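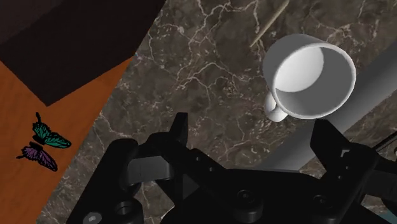 Do I have to run plain water through the Tangen before I make coffee in it?

Run two full tanks of plain water through it first, with no filter and no coffee, and pour both of them down the sink.

Print | E-mail
Filed under: Coffee at Home / Setup Guides
43 comments

Section 2: Setting up the Tangen drip coffee maker

If you read Section 1 you've already got everything out of the box and checked off against the card. If you skipped Section 1 (I would have), just make sure you have the machine itself, the glass carafe and its lid, the filter basket, the little blue scoop and one test strip in a paper sleeve. The strip is easy to throw out with the packing, so go look for it now!

I wrote this guide after setting up my own Tangen and then my sister's, and I've gone back in and fixed the steps that people wrote to me about. Agnes Midtbø read the whole thing through with her own machine next to her and made me rewrite the clock part twice.

2.1 Picking a spot

1. Find a flat piece of counter near a wall outlet. The cord is short. I mean really short, so try the plug before you fall in love with a spot.

2. Look up. The lid of the water tank swings straight up, and so does the steam. Under a low cabinet you'll be dragging the machine forward every morning to fill it, and the underside of the cabinet will get damp.

3. Leave a hand's width of space behind the machine and on both sides.

4. Wipe the counter and let it dry, then set the machine down and press on each corner. It shouldn't rock. If it does, the front left foot screws in and out; turn it by hand until things feel steady.

Caution: The Tangen draws 925 watts while it's heating. Plug it straight into the wall. I don't run mine off a power strip, and I don't run it on the same outlet as the toaster, having tripped the breaker that way on my very first morning with two slices half done.

Caution: Keep the cord tucked back where a kid or a cat can't get hold of it. The carafe sits right at the front edge of the machine and comes off easily, which is great for pouring and not so great if somebody yanks the cord.

2.2 Washing the loose parts

1. Take the carafe, the lid and the filter basket to the sink. The basket lifts out if you squeeze the two tabs together. They're stiff when new and loosen up after a week or so.

2. Wash everything in warm water with a drop of dish soap, and rinse until you can't smell soap anymore. Give the lid an extra rinse, there's a little channel in it where suds like to hide.

3. Dry the outside of the carafe before it goes on the warming plate. Every time, please. Drops of water under the glass hiss and leave white rings that are a pain to scrub off.

Note: The carafe and basket can go in the dishwasher, top rack. The lid can too, but mine came out a bit bowed after a few months of that and now I do it by hand.

Note: Never dunk the machine. A damp cloth is all it needs on the outside.

2.3 Testing your water

This is the step everybody wants to skip, and it takes less time than finding your glasses to read the strip.

1. Fill a cup with cold water from the faucet you'll be using for coffee.

2. Dip the strip for one second, shake it off, lay it flat on the sleeve and leave it alone for a minute.

3. Count the squares that have gone pink.

None or one: you have soft water. Set the hardness to 1.
Two: set it to 2.
Three or four: set it to 3, and go read Section 5 on descaling sooner than you'd planned.

4. To enter the number, hold down the CUP button until the display blinks, tap it until you see the number you want, and then let go and wait. It saves itself after a few seconds. There's no beep. I kept waiting for a beep.

The setting doesn't change the coffee at all, by the way. All it does is tell the machine when to put up the descale light. On setting 1 the light comes on after 100 brews, and on the other two it comes on sooner. Sarla Saxena, who lives up the hill from me and gets her water from a well, set hers to 3 and saw the light before she'd finished her second bag of coffee, and she thought the machine was broken. It was fine! It was just doing what she'd told it to.

2.4 Setting the clock

You can leave the clock blinking forever and still make coffee by pushing the big button. You only need it for the timer. But if you're like me and a blinking 12:00 makes your eye twitch:

1. Press and hold CLOCK until the hour blinks.

2. Tap the plus button to get to your hour. Watch for the small dot in the top corner, which means PM. If you set the clock with the dot in the wrong place, your 6:30 coffee will be ready for you at dinnertime.

3. Press CLOCK once to jump to the minutes, and tap plus again.

4. Press CLOCK once more to finish.

Note: There's no battery inside. Unplug the machine and the time is gone, and so is your timer setting. The hardness number does stay put.

Note: You'll have to change it yourself in March when the clocks go forward. I forget every single year.

2.5 The two rinse runs

Okay, now the part from the top of the page. New machines have a bit of a warm plastic smell, and whatever dust got into the tubes at the factory or in the truck needs to come out before you drink anything.

1. Lift the tank lid and fill with cold water up to the top line. That's 1000 ml, the same as the top mark on the carafe, so you can use the carafe to measure.

2. Put the empty basket back in and push until both tabs click. If only one clicks, water runs down the outside and onto your counter.

3. Put the carafe on the plate with its lid on. The lid has a post in the middle that pushes the drip valve open. No lid, no coffee, and then you get a basket that fills up and spills over.

4. Press the big button. You'll hear nothing for a bit, then gurgling, then a steady trickle.

5. When the light turns from red to green, wait a couple of minutes and pour the water out.

6. Let the machine sit with the tank lid open until the plate has cooled down, then do the whole thing again.

Caution: The plate stays hot after the light goes green, and it doesn't look any different hot than it does cold. Keep your fingers and your dish towels off it.

Caution: Don't pour cold water into a carafe that just came off the plate. Glass hates that.

If the second run still smells like plastic, do a third. My sister's needed three and mine only needed the two, and they came out of the same store a month apart, so who knows.

2.6 Your first pot

1. Fold the seam of a paper filter flat, open it up and settle it in the basket. I buy the Gresusus ones, the brown kind with the flat bottom, but any basket filter of that size will do. Cone filters won't fit. They sag over and the grounds wash right past them.

2. Rinse the paper under the faucet for a second and let it drip. You can leave this out, but I do think I can taste the paper when I forget.

3. Add coffee. One blue scoop, level, for every cup marked on the carafe is where I'd start. The marks are small cups, mind you. Two of them fill a normal mug.

4. Give the basket a gentle shake so the top of the coffee is flat.

5. Fill the tank to the line you want, close the lid and press the button.

6. Wait for the green light before you pour. You can pull the carafe early (the valve closes by itself) but get it back on quickly, and know that the first cup will be strong and the rest of the pot will taste thin.

Grind matters more than I expected. I use a Virkov hand grinder, set toward the coarse end of the middle, something like coarse sand between your fingers. If the coffee is bitter and the basket is slow to drain, go coarser. If it's sour and watery, go finer. Change one thing at a time or you'll never figure out which one helped, and give it a couple of mornings before you fiddle again.

2.7 If something's off on day one

Nothing happens when I press the button. Check that the tank is seated and the plug is all the way in. The tank has to click too. A lot of things click on this machine.

Water comes out but it's only lukewarm. Run it one more time. If it's still lukewarm, stop there and take it back to the store while you have the receipt.

Coffee grounds in the carafe. Usually the filter folded over on itself. Press it against the sides of the basket before you add the coffee.

A puddle underneath. Pull the plug first. Then look at the basket tabs and the carafe lid, in that order, and after that the rubber ring at the bottom of the tank, which sometimes gets pinched when the tank goes in crooked. Lift the tank out, smooth the ring down with a wet finger and drop it back in straight.

The green light never comes on. Mine did this once when the tank was below the bottom line. Add water and let it finish.

The timer and the keep-warm setting are in Section 3. The thermal carafe that Tiranance sells separately has its own lid with a longer post, and I go over swapping it in at the end of Section 4.

Shared 100 times | Print | E-mail this page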